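Flirnen: derrames sobre mesa blanca
Ficha del conjunto de datos. Publicada el 18 sep 2020.

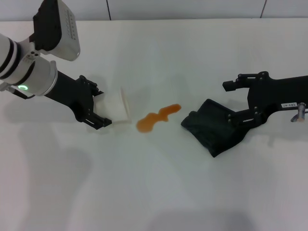

Contenido
Flirnen reúne 1,830 secuencias de limpieza de líquidos derramados sobre superficies lisas. Cada secuencia lleva una etiqueta de color del líquido, otra de forma del charco y otra del material absorbente. La categoría "naranja / irregular / papel de cocina blanco, doblado" es la más frecuente, con 1,103 secuencias.

Etiquetas
liquido_color: color dominante del derrame, anotado a simple vista.
charco_forma: redondo, alargado, irregular o disperso.
papel_estado: extendido, doblado o arrugado. Si el papel está doblado y además algo arrugado, se anota doblado.
residuo: presencia de marca al final de la secuencia - sí, no, dudoso.

Organización
Las secuencias se reparten en 16 carpetas, una por sesión. Los nombres siguen el patrón sesion_numero. Las etiquetas están en un único archivo CSV, codificado en UTF-8.

Limitaciones
No se registran el volumen vertido ni la viscosidad. Los líquidos transparentes quedan fuera: sobre blanco, el borde del charco no se anotaba de forma consistente. La versión de noviembre añadirá las superficies oscuras de Ultstead.

Uso
Leer primero etiquetas.csv y filtrar por residuo. Las filas con valor "dudoso" no deben emplearse en evaluación.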